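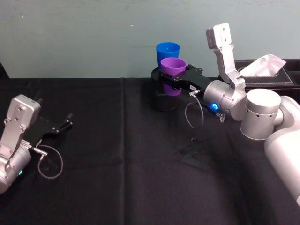 Lecture 5: Showing the robot what to do

Course handout, Tomwood Robotics Laboratory, Lodivholm

In the last lecture we programmed the arm point by point. You wrote down each position, and the arm went there. For a task such as putting a lid on a box this is slow work, and when the box is moved a little, the program fails. Today we look at another way. A person performs the task through the robot, the computer records everything, and later a model is trained on the recordings.

One complete recording of one task is called a demonstration. In some books you will also find the word "episode". In this course both words have the same meaning.

5.1 Two ways of giving a demonstration

The first way is to take the arm by hand and lead it. The motors are set so that they carry only the weight of the arm, and you push the arm where you want it. This is called kinesthetic teaching. The word is difficult but the method is the easiest one for beginners, who usually can give a good demonstration in the first hour. You feel the contact directly: if the gripper touches the table, your hand knows it.

It has two disadvantages. Your own hands and sleeves come into the camera picture, and the model may learn to expect them. Also, one person can hardly lead two arms at the same time and still operate both grippers.

The second way is remote control, also called teleoperation. You hold a pair of small leader arms, and the robot arms copy the joint angles. The camera sees only the robot and the objects. For tasks with two arms we will always use this way. The price is that you do not feel the contact so well, and there is a small delay between your hand and the gripper. Most students close the gripper too early in their first attempts. Please practice without recording until you stop doing this.

5.2 What is recorded

Our recording program is called Mok. For each time step it stores:

the camera pictures
the angle of every joint, left arm and right arm
the opening of each gripper
the command which was sent from the leader arms

Please pay attention to the difference between the second item and the fourth. The joint angle is where the arm is. The command is where you asked it to be. When the gripper holds something firm, the fingers stop at the surface of the object but the command goes on closing. That difference is what keeps the grip. If you train with the measured opening as the target, the robot may close its fingers just until they touch and then drop the object. Students made this mistake last year and lost much time with it.

5.3 Exercise with cups

The task for the exercise is to take a plastic cup by its side with the gripper, lift it, and set it down again at a marked place. The other arm stays open and ready and does not touch anything. A cup is a good object for learning because it is light and has a simple shape, but it is wider at the rim than at the base. If you grip it too high, the fingers meet a sloped side and the cup turns. Grip at the middle or lower.

When two cups stand close together, come from the side where there is free space. Do not come from above with the fingers pointing at the rim. Pay attention also to the gripper cable. It must hang in a loose loop at all times, and it must not pass under the cup.

Work in pairs. One person operates and the other one watches the arms, with a hand near the stop button. Change places after 16 demonstrations, as the operator becomes tired and does not notice it.

5.4 Good and bad demonstrations

A demonstration does not need to be perfect. If you miss the cup, go back slowly and try again, and keep the recording. The model needs to see how one recovers from a small error. But delete the recording if:

you stopped in the middle for a long time to think
the cup fell from the table
the arms touched each other
somebody's hand entered the picture

Long pauses are worse than they look. A model which has seen many pauses learns to pause, and sometimes it never starts to move again.

Change the start position of the cup a little each time. In the September group we had 139 demonstrations at first. After checking, 89 were kept, and in many of these the cup stood at almost the same point. The trained robot worked well at that point and badly a few centimeters away from it.

5.5 Before the next lecture

Copy your recordings to the Zekbridge server, in the folder of your pair. Write one page about which demonstrations you deleted and for what reason. Read the chapter on behavior cloning up to the section on compounding error. We will need the definition of a policy from there, and I will not repeat it in the lecture.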